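The great block sort, part two

So I finally did it! After months of tipping all the building blocks into one giant sack and calling that "storage," I spent most of Sunday getting them into some kind of order, and I'm so pleased with myself that you're all going to have to hear about it.

A bit of background for anyone new. We have the Hollberg set (the big one, bought secondhand from Riet De Smet when her boys outgrew it) plus a muddle of odd pieces from two smaller sets. The box said 36 long ones and I'm still 4 short, so if you've ever borrowed our blocks, please look under your couch!

My first idea was fabric baskets. They look lovely on a shelf, but they sag, and the short pieces slide into the folds and stay there. Then I tried a deep toy chest, and Jasper Van der Linden pointed out that a kid has to climb halfway in to reach anything. Fair enough. He has three of them, he would know.

What I love now is the open bin with stiff sides. Fifteen minutes to sort, over an hour to stop playing with what I'd sorted (no regrets, the tower was magnificent).
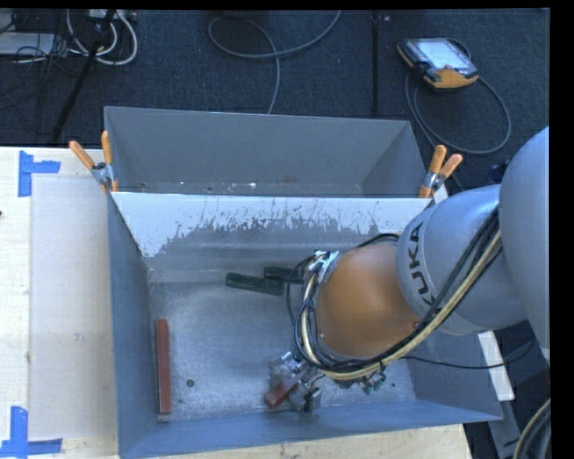 Sloping walls are my new favorite thing in the whole world of tidying. Straight-sided boxes always have that one corner where your knuckles scrape, and I've muttered at plenty of them. With gray metal ones like these, the walls lean, the rim is thin, and a few blocks lying on the floor of the bin are easy to spot, even a long reddish-brown one. I want two, one behind the other on the table, long pieces in front and the rest in back.

Next up is the marble run, which lives in a pillowcase at the moment. Wish me luck, and send me your best ideas for marbles!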